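Wednesday, bench 2, started 8:40

Stand day! The new pipette stand finally has its spot and I am much happier about it than a grown person should be. It's the one with the blue bar across the top, and it now lives against the back wall with the acrylic rack right in front of it. Everything I reach for in the dilution work is within one forearm of everything else.

Did the single-channel first. Hung it from the middle of the bar and left the rest of the bar bare for now. I like it there. The plunger sits up above the bar where I can grab it without looking, and the tip end hangs well clear of the bench. On the old hook (the one Zeeshan Usmani screwed into the shelf upright back when we were Dromdale leftovers) it used to swing and tap the shelf every time somebody shut the fridge. No more tapping!

Checked the volume before hanging it, by weight, water, room temp. Set to 300 µL. First run of weighings came out a touch low so I pulled the seal, cleaned it, put a dab of grease back on and ran again. Much tighter the second time. Numbers are in the Kiani sheet, tab 3, don't copy them out of my scrap paper because I crossed out the wrong row.

Then the rack. Washed it in the sink with dish soap only, no alcohol. Alcohol is what crazed the old one, all those tiny cracks around the holes. The clear acrylic is so nice on the black bench top, you can see straight down through it, and the teal caps are easy to spot from the door.

Layout I settled on: capped tubes at the left end, everything else fills from there toward the right. Bigger tube in front, small one behind it. Tried it with the small one in front first and kept knocking its cap with my knuckle on the way to the big one, so swapped.
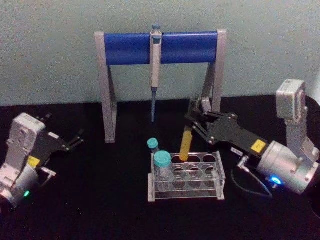
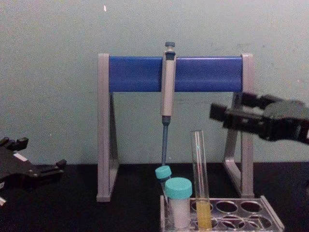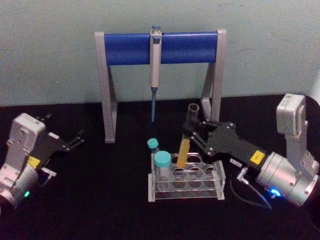 Bench 2, pipette stand at the back, clear rack with the teal caps in front.

Things I want to remember about this setup:

The stand wants to be dead center. I had it further left at first and the rack ended up off by itself, and then I was carrying a loaded tip sideways over open bench. Slid it over and the whole job got calmer.

Leave a gap between rack and stand wide enough for two fingers. Any less and you bump the bar lifting a tall tube out.

Don't hang it with a tip on. Yes, I know, I know. I did it twice last month.

Yellow stock: keep it in the plain clear test tubes, the color shows beautifully and you can judge the level at a glance. Lower half of the tube is plenty. I made up 165 mL of it from the Nesent recipe (the short version, skipping the overnight stir) and it came out clear and bright, no specks at all. Batch is labeled 397 and is on the middle shelf of the fridge, behind the agar. Please use up the old bottle first, there are 83 mL left and it's still good.

Zeeshan came by before lunch and wanted to know if a second pipette would fit on the bar. I think so, with room to spare, but I want to see how the stand behaves with the weight off center before we load it up. He's going to dig out the multichannel from the Pedari box and we'll try it.

Afternoon: ran the first dilution series start to finish at the new layout. Really pleasant. I didn't get up once, didn't hunt for a cap once. Readings look sensible down to the last step, where I suspect my mixing. Will repeat that one with slower strokes.

To do:
more small tubes, we're down to the bottom of the bag
fresh label tape for the rack, left end only
wipe the wall behind the stand, there are smudges
move the tip waste jar to the left-hand side, I keep crossing my arms
ask Zeeshan for the grease back

Closed up 5:15, pipette back on the bar.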